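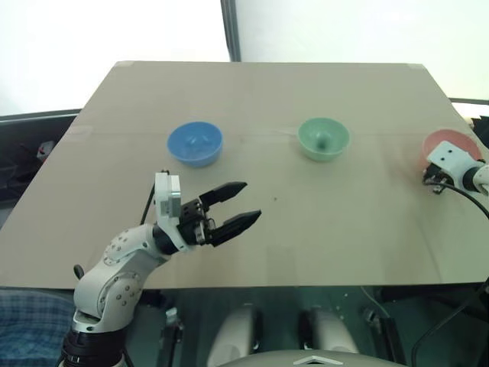
그릇 색을 섞어 쓰는 재미에 빠진 분들이 모인 Gezer 그릇방의 질문 모음입니다. 게시판에 자주 올라오는 질문을 추렸어요. 처음 오신 분들이 제일 많이 묻는 게 "색이 다 다르면 산만하지 않나요?"인데, 파랑, 민트, 분홍을 베이지색 상판에 늘어놓으면 이렇게 산뜻합니다! 바탕이 차분하면 그릇 색은 마음껏 골라도 돼요.

## 색 고르기

**세 가지 색으로 시작해도 되나요?**

그럼요, 저는 오히려 권하는 편이에요. 파랑처럼 또렷한 색 하나에 연한 색 둘을 붙이면 실패가 거의 없습니다. Eylül Karaca 님은 연한 색만 모으다가 파란 그릇 하나를 들이고 나서 식탁이 확 살아났다고 글을 남겨 주셨어요.

**무슨 색에 뭘 담으면 예쁜가요?**

제 취향으로는 파랑엔 흰 두부나 요거트, 민트엔 딸기, 분홍엔 오이무침! 반대색끼리 만나면 별것 아닌 반찬도 눈에 들어옵니다. 카레는 아무 데나 담아도 맛있어 보이니 고민하지 마세요.

**식탁이 짙은 색인데 괜찮을까요?**

괜찮습니다. 연한 색 그릇이 더 도드라져요. 밝은 매트를 한 장 깔아 보고 마음에 드는 쪽으로 정하시면 됩니다.

## 겹쳐 두기

**색이 다른 그릇끼리 포개도 되나요?**

바닥이 편하게 앉으면 포개도 됩니다. 넓은 것을 아래에, 오목한 것을 위에 두세요. 테두리 색이 아래로 빼꼼 보이는 게 정말 예뻐요.
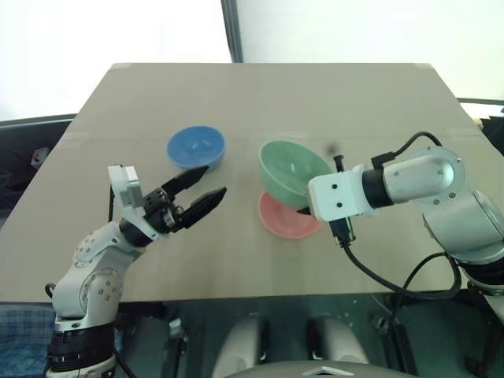 *분홍색 위에 비스듬히 걸친 민트색 그릇, 왼쪽은 파란 그릇.*

**기울어진 채로 두면 안 되나요?**

잠깐은 몰라도 찬장에 넣을 때는 바로 앉혀 주세요. 테두리 한쪽에만 무게가 실리면 이가 나가기 쉽습니다. 사이에 키친타월을 한 장 끼우면 긁힘도 줄어요.

**몇 개까지 쌓나요?**

저희 집은 6개에서 멈춥니다. 더 높으면 아래 것을 꺼낼 때마다 전부 들어내야 해서 결국 맨 위 그릇만 쓰게 되더라고요.

## 모임 이야기

**그릇 사진은 어디에 올리나요?**

'오늘의 색' 게시판에 올려 주세요. 한 번에 36장까지 올라가고, 설명은 200자까지 쓸 수 있습니다. 음식이 없는 빈 그릇 사진도 대환영이에요!

**안 쓰는 그릇을 바꿀 수 있나요?**

12월에 교환 모임을 엽니다. 색과 지름을 적어 Nermin Dağdelen 님께 쪽지로 보내 주세요. 이가 나간 그릇은 받지 않아요.

마지막 수정: 2025년 3월 27일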